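Open day at the Ovirach retreat house

2022-06-20
By a parish newsletter contributor

We left Brinden straight after the early service and were at the Ovirach gate before the sign had been put out. The house sits 18 kilometres past Gostness on a road that is sealed for most of the way. The last stretch is gravel and had been graded recently. Parking is in the bottom paddock. Wear boots.

Ovirach was built as a farmhouse and has been used for silent retreats since the diocese let it go. It is now run by a small ecumenical trust. The open day is held twice a year, once in winter and once in December, and there is no charge, although there is a box by the door.

The tour started in the chapel, which used to be the shearers' dining room. The benches face each other across a centre aisle, so you spend the prayers looking at whoever is opposite. I found this uncomfortable for the first few minutes and then stopped noticing. There is no organ. Singing is unaccompanied and the psalms are said slowly, with a long pause at the half verse. Visitors kept coming in too early on the second half, me included.

From there we went to the library, known as the Bondarchuk room after the family whose books make up most of it. The catalogue lists 2,347 volumes. A good share of it is commentary, and there is a whole bay on the Desert Fathers, some of it in languages I can't read. Books can't be borrowed by day visitors, but you may sit and read for as long as the house is open. I took down an old volume on the Letter of James and read the part on the tongue, which I probably needed. The heater in there works well. The one in the corridor does not.

The bedrooms are upstairs and plain: bed, desk, chair, hook on the door. Two of them look over the dam. The guide said that most people who book for the full eight days sleep through the first one and a half, and the house no longer schedules anything before the second evening.

After lunch (soup, bread, very good pickles) there was a talk on keeping silence with other people. I had expected something on private prayer. The speaker spent nearly all of it on irritation – how a person who chews loudly or shuts a door hard can take up your whole afternoon when you aren't allowed to say anything about it. The advice was to pray for that person by name if you know it, and to go for a walk if you can't manage that. There were questions afterwards about phones. Phones are handed in on arrival and kept in a drawer. You can ask for yours back at any time and no one will comment.

We walked the prayer path last. It goes around the dam and up to a cross on the rise, and has stations marked by plain posts. Allow an hour if you mean to stop at each. The grass was long on the far side and one of our group turned back there. From the top you can see the Gostness silos and the line of the highway, but you can't hear it.

A weekend costs $308 with meals, and there is a fund for anyone who can't meet that. Bookings for spring are already open and the longer retreats fill first. Evening prayer was at five and most visitors stayed for it. We got back to Brinden well after dark. I have put my name down for a weekend and have not yet decided whether I'm looking forward to it.
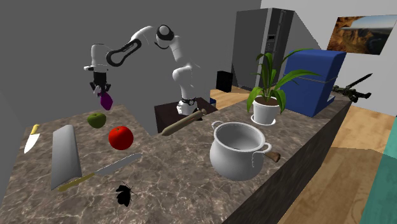 Comments

Gostness reader
We did the full eight days there a couple of years ago and the bit about irritation is spot on. Mine was a man with a squeaky jacket. By the end I was quite sorry to see him go.

wattle_lane
Does anyone know if the path around the dam would suit a walking frame? My mum would love the chapel but couldn't do long grass.

Gostness reader
Not the far side, I wouldn't think. Ring the house and ask, they were very helpful with my knee.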